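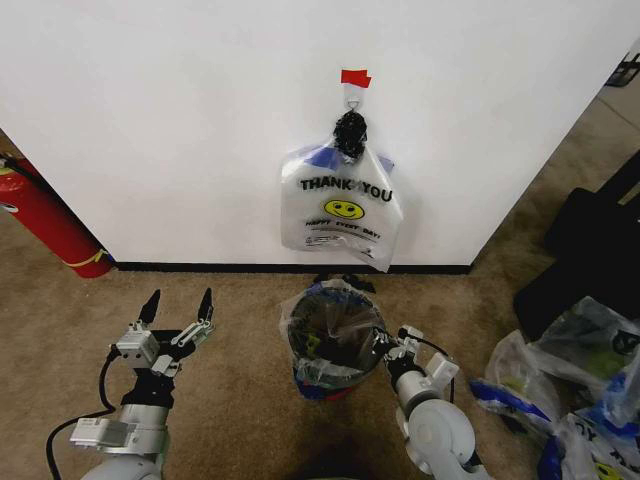
Bags, Bins and Bimanual Arms: Household Tips from the Brikum Robot Club

Our club picked bin lining as its spring project on the theory that it would take two weeks. That was in February. Along the way we have learned a fair amount about plastic bags, most of it useful to people who own ordinary hands, so Gemma Whitlock asked me to write it up for the tips page. She is our faculty sponsor and she doesn't ask twice.

Hang your bags up

A drawer full of shopping bags is one large bag with many handles. Pull one and you get the family. Put a hook on the wall at about elbow height and hang a single bag from it, and use that one as the holder for the rest. We knot the handles. Kieran Tunstall is against knotting and has said so at three meetings.

Mark the hook

A bit of red tape on the wall costs nothing. Ours gives the arms something to aim for, and it works just as well on people who come in carrying two coffees and looking for somewhere to put their trash.

Open the bag before you get to the bin

Most of us walk to the bin with a flat bag and then stand over it rubbing the edges together like a cricket. Open it somewhere else. If the edges won't part, dampen a fingertip, or pull the two side seams away from each other until the mouth gives. The arms can't dampen a fingertip, so seam pulling it is. Callum Sedgwick wrote that routine and would like everyone to know it is 44 lines long.

Puff it out

Once the mouth is open, swing the bag down once to fill it with air. A bag with some body to it goes into a bin in one push. A limp one sticks to the side and leaves you groping for the bottom.

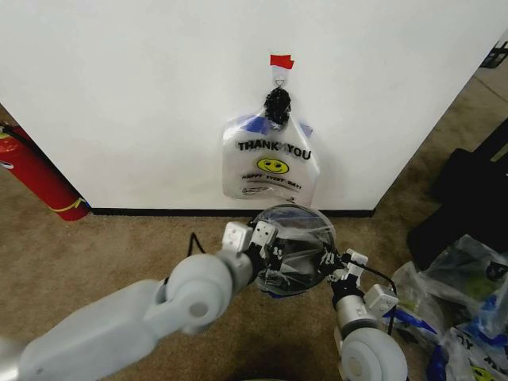

Two grippers, one clear bag. Keep hold of both sides.

Fold the rim over, and then fold it more

Two inches of overhang looks like plenty until somebody drops in half a grapefruit. Go for four on a small wastebasket. If the bag is too wide for the bin, gather the slack on one side, twist it and tuck the twist under the fold. Lacey Bickerstaff taught us that one from her summer at a motel, where she says she could do a whole floor before the ice machine finished complaining.

Let the air out

A bag that balloons up in the middle has air trapped under it. Slide a finger down between the bag and the bin and press from the inside with your other hand. Terence Inskip drilled a small hole near the base of his bin at home and has been unbearable since.

Keep spares at the bottom

Leave a few folded bags in the bin under the one in use. When you lift out the full one, the next is waiting. This is a fine tip for people and a terrible one for robots, which will pick up the lot and tie it in a knot.

Don't sort the pile before you need to

We spent a whole evening folding shopping bags into neat triangles. They look wonderful. They also take longer to unfold than a crumpled bag takes to shake out, and the grippers can't start a triangle at all. Crumpled is fine. Keep the pile to one side where you won't step on it, because a plastic bag on carpet is a small sled.

Our numbers, for those who follow these things

As of Wed 15 March we had logged 147 tries at lining the bin and 115 clean ones. Most of the misses were the rim springing back off on one side, so see the grapefruit section. Kieran blames the knot.

Next month: getting a pillow into a pillowcase. Bring your own pillow.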